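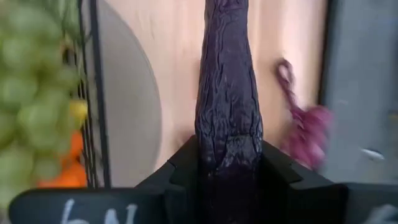

How to Gather Good Examples for a Basket-Packing Task

If you have never recorded examples for a learning system before, welcome! It is friendlier work than it sounds, and most of what makes it go well is patience and tidy habits. This page walks you through a session of the produce task, where the arms pick toy fruits and vegetables off the table and put them in the wire basket. You drive the arms, the computer keeps a record of what you did and what the cameras saw, and later on the Kekine model tries to learn the job from your examples.

Step 1. Set the table
Start every example with the basket empty and the produce spread out on the table. Please resist the urge to make it look nice (we all do it, me included). A model that only ever sees the banana in one corner will look for the banana in that corner forever, so turn things around, put a pepper close to the basket once in a while, and let something lie half behind something else.
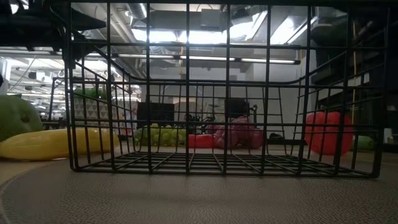 Clendthorpe Teaching Lab – Arms and Hands Group

Step 2. Check your views
Before you press record, open all the camera windows in Sowah and have a good look at each one. The wires of the basket will cross in front of things in the low view, and that is fine, as the model has to cope with the same wires. What you are looking for is a frozen picture or a camera that has been bumped since the last session. Look at the wrist views too, with the gripper closed on something long and dark like the eggplant, which is the hardest item to make out down in the shadow between the fingers.

Step 3. Record one example
Press record, wait for the tone, and begin. Move at the speed you would use to unpack groceries with a sleepy child on your hip – steady, no jerks. Bring the gripper down over the item, close it, lift clear of the rim, and lower the item before you let go. Long things like the cucumber go in more easily if you line them up with the opening first. If you miss a grasp, back off a little and try again without stopping the recording. We want a fair number of those second tries in the set.
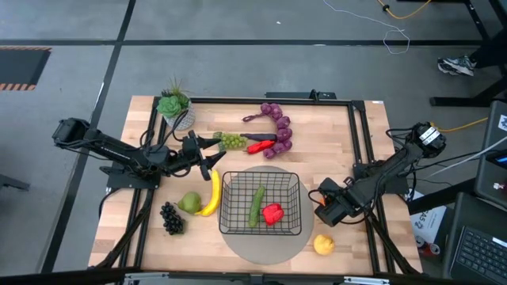
Yutong Dong wrote in to ask whether a fumbled example should be thrown out, given that the first batch of 312 had plenty of them and the arm seemed to learn the hesitation along with the grasp. A fair worry! My rule is this: keep it if you recovered within 4 seconds or so of trying, and mark it "retry" in the notes. Throw it out if you sat there thinking, because a long pause teaches the arm to pause.

Step 4. Fill the basket, then stop
Keep going until you have moved everything on your task card. The later items are worth extra care, as the fingers have to come down into a crowded space and it is easy to shove a pepper aside with the back of the gripper.

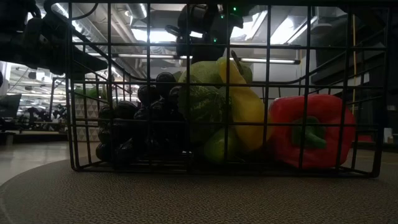 When the last item is in, lift both arms well away, hold still for a moment, and end the recording. Type a short note while it is fresh in your mind: which item gave you trouble, which arm you used for it, and anything that rolled. Then empty the basket by hand and lay out a new table.

Step 5. Know when to rest
Take a break after every 12 examples, even if you feel fine. Ingeborg Gasser and I compared our own recordings over a set of 40, and in both cases the grasps got sloppier toward the end of each long stretch. Have some tea, stretch your wrists, and let the other driver have a turn. Two people's habits in one set are better than one person's anyway.

Upload your folder to Tromitz before you leave, and check that every example has its note attached.

Related pages
Naming your recordings in Sowah
Lining up the wrist cameras
What to write in the notes box
Starting a training run with Kekine
Sign-up sheet for September sessions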